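Let the Eye Exam Take as Long as It Takes

By Luminița Chiriac

I have worked the front desk and then the exam lane at an optometry practice in Dirwood for most of my adult life, and I want to make a case against the fast eye exam.
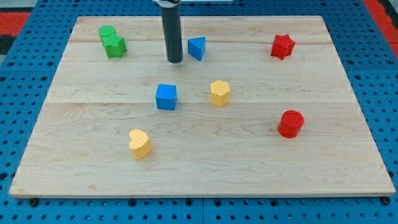 The standard visit in our area has been getting shorter for years. When I started, a routine exam for an adult with no complaints was booked at 35 minutes. The chain store out at Titport now books the same exam in less than half that, and it advertises the fact on the side of the building. People like it. They can get in during lunch and be back at work with a new prescription by one o'clock. I understand the appeal, and I have sat in enough waiting rooms to know what a long wait does to a person's mood.

But a prescription is only one part of what an eye exam is for. Checking which lens makes the letters sharper takes a few minutes with a cooperative patient. The rest of the visit is supposed to go to the health of the eye: the pressure inside it, the optic nerve, the retina, the way the pupils respond, the edges of the visual field. Several serious eye diseases do their early damage without pain and without any change a person would notice. Glaucoma is the one most people have heard of. Vision tends to go at the sides first, and the brain is very good at filling in what is missing. A patient can read the bottom line of the chart and still be losing sight.

The part that suffers most when visits are cut is dilation. The drops take time to work, often 20 minutes or so, and afterward the patient is sensitive to light and can't read a menu for a few hours. It is inconvenient for everyone. So a lot of offices now offer a photograph of the retina in its place, usually for an extra fee. At our practice the fee is 35 dollars. The photograph is a good tool. I take dozens of them in a busy stretch and I would not want to give it up, mainly for the record it makes, which can be set next to the one from two years before. What I object to is the way it gets sold. Patients are told they can "skip the drops," as if the two were the same thing with one being more pleasant. A photograph may not reach the far edges of the retina, and a doctor looking through a dilated pupil sees in depth. Some patients can reasonably go without dilation at a given visit. A person with diabetes, or one who is very nearsighted, or one who has started seeing flashes and new floaters, should have that talked through by the doctor and should not be deciding it at the counter with a clipboard in one hand.

The other thing that gets lost is the history. I mean the dull questions about medications, headaches, family members who lost their sight, and what the person does all day. In February we had a man in for new glasses who answered no to everything on the form. It was only when the doctor was making small talk about his family that he mentioned his mother and two of her brothers had all used drops every night "for their eyes." He didn't know the name of the condition, so he had left the box empty. A form will not get that out of anyone. It took a second conversation, and there has to be room in the schedule for a second conversation.

I should be fair to the other side. Longer visits mean fewer visits, and fewer visits mean a longer wait to get one. Our practice covers Dirwood, Pakari and the farms between them, and we have 1158 active patients on the books with two doctors to see them. If every exam ran to an hour, some of those people would wait months, and a few would give up. A short exam is better than none. The chain at Titport also sees people who would never come to us, on evenings when we are closed, and it has sent us patients with problems its doctors caught in that short slot. I have no quarrel with the doctors there. They didn't set the timetable.

My complaint is with using one length for everybody. A healthy 25-year-old with a mild prescription doesn't need the same visit as a 68-year-old with high blood pressure and a family history. Most medical offices sort this out when the appointment is made. Eye care, at least at the retail end, often doesn't, and the slot is the slot no matter who is sitting in it. A few questions on the phone would fix a good part of this. Sasaki Family Eye Care, across the county, has been doing it that way for a while -- their booking staff ask about age, diabetes, past eye surgery and any new symptoms, and they set the length of the visit from the answers. We copied their list last year with a couple of changes. It adds maybe two minutes to the call.

There are things patients can do as well. Bring a list of your medications, including the ones that seem to have nothing to do with your eyes. Ask your relatives what they were treated for, by name if they know it. When you book, say why you are coming, and if you have diabetes say so even if it's well controlled. Ask whether you will be dilated, and if the answer is no, ask the doctor why not. Bring sunglasses and, if you can, somebody to drive. And if you ever get a sudden shower of floaters, flashes of light, or a curtain across part of your vision, don't wait for a routine slot of any length. Call and say you need to be seen the same day.

Insurance plays its part in all this, and I don't have an answer for it. The vision plans pay a practice a flat amount for a routine exam, and the amount does not change if the doctor stays in the room longer. An owner looking at those numbers will shorten the visit and make up the difference on frames. I would like to see the plans pay for time with the patients who need it. Until they do, we will keep booking the longer visits and running behind by four in the afternoon, and I will keep apologizing to the people in the waiting room.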